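Teaching by hand or by remote: which are you using?
Griralari Forum > Workshop talk
Posted by the Griralari boards, August 26, 2018

mossy_kettle wrote:
Right, I'm after opinions. I've got a little arm on the bench at home and I want it to hang up shopping bags by their handles. Sounds daft, I know, but my hallway is a disgrace and I like a project! So far I've been driving it with a game pad from the sofa and it's painful. I can do the job in two seconds with my own hand and it takes me minutes with the sticks, and half the time I've twisted the wrist the wrong way and have to back out and start over. Is everybody else just more patient than me?

dunnock77 wrote:
You're not short of patience, game pads are horrible for cloth. I did a whole winter of it at the Flarncombe makers' club and my thumbs have never forgiven me. Switched to a hand-held gripper in January and wouldn't go back. You squeeze it, you do the job, and the recording has your own natural movement in it.

plumb_bob wrote:
I'll be the grumpy one then. I like remote control, because whatever you record is something the arm can definitely do. With the hand-held thing you end up swinging your elbow round in ways no arm on a bench could copy. I lost most of a weekend's recordings to that, the arm just couldn't reach half the poses.

dunnock77 wrote:
Fair, but that's a habit you can break. Put tape on the floor, stand on it, and don't lean. I went from losing loads to losing the odd one.

plumb_bob wrote:
Or use the sticks and lose none of them ;)

mossy_kettle wrote:
This is already more use than the manual. How many goes did you need before it worked at all?

dunnock77 wrote:
For bag handles we did 2,000 between us, spread over 11 evenings. It started picking up straps well before that, but it only did it when the bag was lying the way I like to lie a bag. Get somebody else to chuck it down for you.

teasel_and_twine wrote:
Hello, lurker from Burkbridge here. We do straps on canvas totes as well, hand-held, fingers open either side and come in low over the table. Soft handles are a pain because they curl up as they hang, so I go in slowly and don't grab until the strap is properly between the pads. The ones I rushed when I was learning all had to be binned.

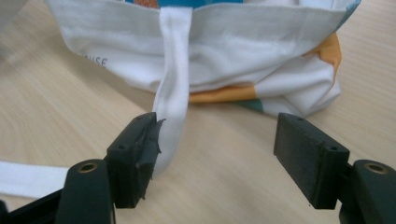
mossy_kettle wrote:
Should I keep the goes where I miss the strap and have to try again?

dunnock77 wrote:
Keep the ones where you miss and then recover, and throw out any where you gave up. The arm will miss plenty by itself, so it needs to have seen someone open up, back off a bit and come in again.

plumb_bob wrote:
Don't agree with keeping all of those. If a third of your recordings have a fumble in them, the arm learns to fumble! I keep 8 recoveries and leave it there.

teasel_and_twine wrote:
I'm somewhere in the middle. I keep them if the recovery was quick. Any where I stopped to think get deleted, as otherwise the arm hovers about like it's forgotten why it came into the room.

mossy_kettle wrote:
OK, I'm going to try the hand-held way this week with three different bags and a lot of tape on the carpet. Sticks are going in the drawer. Sorry, plumb_bob!

Comments (3)

wickerman_oz: We used the Morrison mount for ours, bit heavy after an hour but it doesn't wobble.

gluepot: Seven goes then a tea break, otherwise I get sloppy. Works for me.

plumb_bob: Put the drawer key somewhere you can find it.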